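Workshop notebook - Pleslow flat, bedroom bench
Filed under: Notebook / Household / Drinkware

Search the notebook
Type a word and press enter

Friday, entry 131

Present: self, Rahel Plattner until lunch. Aurelia Schwaiger by phone for the lid question.

Purpose: sort the drinkware that has built up in the bedroom, decide what stays, and settle on a layout for the small table so that things can be put down and picked up without knocking the neighbour over. Carried over from entry 14, where we only did mugs.

Starting state. Bottles and cups were in three places: kitchen drainer, window sill, bottom of the wardrobe. Everything was brought to the table at the bed end before any washing. Rahel wanted to wash first. We disagreed and did it my way, which cost a second wipe of the cloth.

Cloth. The patchwork one, blues and cream with the medallion in the middle. Keep it. The earlier trial on bare table top was worse: rigid bottles laid down rolled off the front twice. On the cloth they still roll if pushed but stop sooner. The medallion is also useful as a datum, as both of us can find the centre without measuring. The front drape should be left hanging and not tucked under. Tucking puts a ridge near the edge, and a cup set on the ridge tilts.

Washing. Warm water, a little washing-up liquid, bottle brush for the narrow necks. Bicarbonate in one that smelled of old coffee, left for the length of a phone call. Lids done separately with a small brush around the seal groove. One seal had gone flat on one side. Aurelia says Wedell sell replacements by diameter and will send the part code; the paper catalogue has it on the page after item 674, but my copy is missing that page. Do not order until the groove has been measured with calipers. The last lot I ordered by eye did not fit.

Leak check. Fill to the shoulder, close, invert over the basin, count to sixty, dry the outside with a paper towel and look for a mark on the paper. All passed except the one with the flat seal, which wept slightly at the thread. It has gone back to the kitchen with tape on the lid until the part comes. Do not use it in a bag.

Layout, first attempt. Everything upright in a row along the back. Looks tidy, poor in use. The tall ones hide the short ones, and reaching over to the back with a sleeve on is how the last glass was broken (see December).

Layout, second attempt. Tall insulated bottle upright at the back left, short cups towards the front, thermos and white bottle lying down on the right. Better reach to all of them. The thermos is stored with its mouth open so that it airs. Angle the mouth outwards and not at the bed.

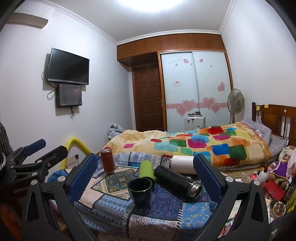 The green cup is the weak point. It is light for its height and goes over at a touch, where the black one stays put. Rahel suggested nesting them; the rims are too close in size and they jam. Suggested alternative is to keep the green one in the kitchen and stop bringing it through. Will try that for a week before deciding.

Lying bottles: both want a stop on the downhill side. The table has a small fall to the right, which I confirmed with the spirit level from the Tostum kit. Folded card under the leg takes most of it out. A proper foot would be better. Ambros Holzer has some adjustable ones left over from the shelving and says I can have a set if I fetch them.

Bed side. Keep the comforter clear of the table when making the bed. If it is pulled down too far the corner catches whatever is nearest. The sticky notes on the headboard rail are mine and should be left alone until I have copied them up.

To do:
- measure seal groove, send figure to Aurelia
- collect feet from Ambros
- wash cloth at low temperature, dry flat
- bring the Avcı tray up from the cellar and check whether it fits the table
- ask Evanthia Bakalis if the spare brush is hers

Time spent: one morning, plus the phone call. Stopped at 12:40.

Recent entries
Descaling the kettle, second run
Mugs: what to keep
Wardrobe floor, part one
Broken glass and what to change (December)
Box 3354, contents list
Mathias Widmer on drawer liners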